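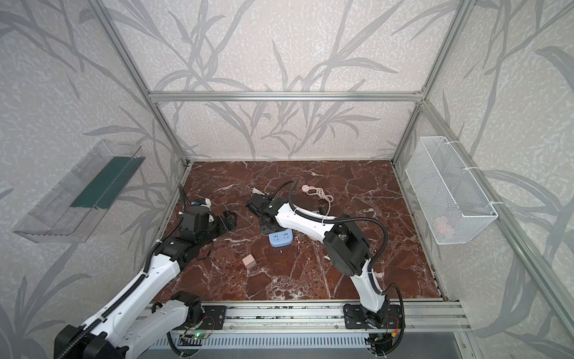
Wallpapering a Small Room Without Losing a Weekend (or Your Temper)
Posted July 20, 2020
Filed under: Walls, Floors, Small Rooms

I have now papered nine small rooms, if you let me call the downstairs powder room a room, and I still get a little nervous before the first strip goes up. Small rooms look easy. There's so little wall! But you have corners every few feet, no space to set up a table, and a ladder that won't open all the way because the toilet is in its spot. So I've been collecting the things that make it go better, and a few readers have written in asking me to put them on one page.

Most of this is about big-print papers, the leafy kind everyone seems to want right now, but it works for stripes and plains too.

Before you buy

Measure the height in more than one place. My ceiling in the back hall drops almost an inch from one end to the other, and I found that out with a cut strip in my hand. Write down the tallest number and use that for everything.

Then look for the repeat on the label. A big leaf pattern can repeat every two feet or more, and you will throw away a good chunk from every strip getting it to line up. I always get one roll more than the calculator on the store website tells me. The leftover goes in the closet with the room name written on it in marker, and I've dipped into that closet more times than I can count.

Check that every roll has the same batch number. Do this in the store, or the minute the box arrives. I once had two batches in one order from Rornitz and you couldn't tell on the table, but on the wall there was a line down the middle of the room like somebody had turned a lamp on. They swapped them, they were very nice about it, but it took two weeks.

Getting the walls ready

Take off every outlet cover and tape the screws to the back of it. Fill holes, sand, wipe down with a barely damp sponge and let it dry overnight. If the wall was ever painted with anything shiny, scuff it up with 120-grit paper or the edges will lift on you later.

Prime it! I skipped primer on my second room and when I wanted the paper down again, half the drywall face came with it. There's a primer made for wallpaper and it costs a little more, and I think it's worth it. A gallon is more than you need for a small room. Share it with a neighbor.

If your new paper is pale and the old wall is dark red or navy, you want a tinted or white primer, or you'll see the old color at the seams.

Where to start

Everyone used to tell me to start in the corner. Corners are never straight, so all you do is copy the crooked corner all the way around. Measure out from the corner one roll width less half an inch, hang a level there and draw a light pencil line top to bottom. Not pen, pen comes through. Your first strip goes to that line and the extra half inch wraps the corner.

With a big print, stand in the doorway first and decide what you want to see when you walk in. I tape a strip up dry with painter's tape and go get a coffee and come back. A large leaf chopped in half right over the sink will bother you forever, and shifting the whole thing six inches costs you nothing at this stage.

The pattern won't match in the last corner. It just won't, and that's fine – put that corner behind the door or over the doorway where the strip is short.

Pasting and hanging

Read the label for whether you paste the wall or paste the paper. I know, I know. But I've done it the wrong way around and it was a mess. For paste-the-wall, go a couple of inches wider than the strip so the seam has something to sit in.

For the other kind, fold the pasted strip in on itself, paste to paste, and leave it for however long the label says. The paper stretches while it sits, and if you hang it too early it does its stretching on the wall and you get bubbles. I set the oven timer and carry on with the next one.

Start at the top with two inches hanging over, slide it to the line with flat hands, and smooth from the middle out. I like a plastic smoother with a felt edge. My friend Theresia Strebel uses a clean window squeegee and her seams are better than mine, so take your pick.

Trim with a new blade. A new one for every strip, two if it's a tall wall. Blades are cheap and torn wet paper is not fixable, at least not by me.

Wipe the paste off the front right away with a sponge and clean water, and change the water way more often than you think you should.

Bubbles and seams

Leave little bubbles alone overnight. Most of mine are gone by morning. The ones that stay get a tiny slit with the blade, along the edge of a leaf or a stem if there's one handy, and a dab of paste pushed in with a small artist's brush.

Lifting seams get seam adhesive and a light pass with the roller. Don't lean on the roller, it leaves a shiny track that shows up every time the sun comes in sideways.

A word about the floor

Paper and floor have to get along, and in a tiny room you see both at once. If you have a busy floor, something with veins running through it in red or brown, I'd go quiet on the walls as far as color is concerned. You can still have a big pattern, just keep it in grays or soft greens. Owen (my husband, he of the very strong views on tile) wanted a yellow floral with our veined floor and we lived with the sample taped up for a month. He took it down himself.

Cover the floor properly before you start, too. Plastic sheeting is slippery once paste lands on it, so I use old bedsheets with cardboard on top. Paste that dries in grout lines needs warm water and an old toothbrush and a podcast.

What it cost me

The last room, all in, came to $469. That was the paper, primer, paste, a new smoother and far too many blades. Elis Yorath, who papers for a living two towns over, quoted me $1,012 for the same room with his labor and a nicer paper, which I thought was fair, and if you've got a stairwell to do I'd call somebody like him. Stairwells are no place to learn.

You can save some money on the tools. A sheet of plywood across two sawhorses is a fine pasting table, and a paint roller puts paste on faster than a brush does.

Questions I got last time

Can you paper a bathroom with a shower? I have, with a vinyl-coated paper and the fan running. Keep it out of the splash zone and run a thin bead of clear caulk where it meets the tub.

Over old wallpaper? Please don't. Steam it off. I rent a steamer for the day.

How do you clean it? Dry cloth for plain paper, damp cloth for vinyl. A piece of soft white bread lifts fingerprints off plain paper surprisingly well – roll it into a ball and dab, don't rub.

What about peel and stick? It's okay for renters and the backs of bookcases. On textured walls mine fell off in one night and woke up the dog.

I'm doing the laundry room in September, ceiling included, and I'll put up notes as I go. If you've ever papered a ceiling on your own, leave me a comment and tell me how you held up the other end!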